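# Bosteo 202 Roof Bars for Small Hatchbacks

The 202 is our roof bar set for small cars which have no rails on the roof. It is made for five-door hatchbacks with normal door frames, and it clamps at the top of the door opening. You don't drill anything and you don't need a special tool, the key is in the box.

We started to sell this set from our shop in Braltport in March, after one winter of driving with it on our own delivery car. The older set, the 200, is still in stock in small quantity, but it has the old feet with the hard rubber and we don't advise it for new paint.

## What is in the box

- Two steel bars with black plastic cover
- Four feet with soft pads
- Four clamps, marked for front and rear
- One key for the bolts and two keys for the locks
- Printed instructions in English and French

The clamps depend on the car, so please write the model, the year and the number of doors with your order. The same model name can have a different roof after a facelift. If you are not sure, send us the registration year and we will look in the Lapointe fitting list, which we use for all our roof products.

## Load

The bars carry 44 kg, and the weight of the bars is already taken off from this number. But the limit of your car comes first. Some small cars allow less on the roof than you would think, and you find this in the owner's manual, usually in the chapter about towing and loading. Please look there before you order a roof box.

Put the heavy things low and in the middle between the bars. Long things like a ladder or a kayak must also be tied at the front and at the rear of the car.

## Fitting

1. Open all doors and clean the roof edge with a wet cloth. Let it dry.
2. Put the front bar in its place. The distance from the top of the windshield is in the instructions for your car.
3. Hook the clamps under the edge, with the door seal pulled down a little.
4. Turn the bolts by hand, left and right in turns, until the bar doesn't move.
5. Finish with the key. Stop when the mark on the foot meets the line.
6. Do the same with the rear bar, then close the doors slowly.

After the first short drive, check the bolts again. Later it is enough to check them before each long trip.

The first time takes maybe half an hour, mostly because of reading. It is easier with two persons, one on each side of the car.

## Noise

Every bar makes some noise, and on a small car you hear it more, as the roof is short and the bar is near your head. The 202 has a rubber strip in the upper channel. Leave the strip in when the bars are empty, it takes away most of the whistle. If you carry nothing for some weeks, it is better to take the bars off - you will also save some fuel.
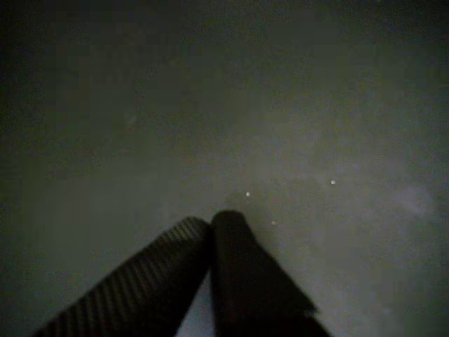 Graver wrote to us that on his car the whistle was gone only after he moved the front bar a little to the rear, still inside the limits in the instructions, and that the strip alone was not enough for him. We tried the same on the delivery car and we agree with him. The new print of the instructions has a note on this.

## Spare parts

Pads, locks, strips and single clamps can be ordered alone. The spare pad set has the number 211 and it fits also the older feet. When you change to another car you often need only new clamps, so keep the bars.

## Delivery and return

Orders are packed in Braltport and go out the next working day. If the set doesn't fit your car, send it back in the box with all the small parts and we change the clamps without cost. We can't take back bars that were cut or painted.

Page last changed: May 25, 2019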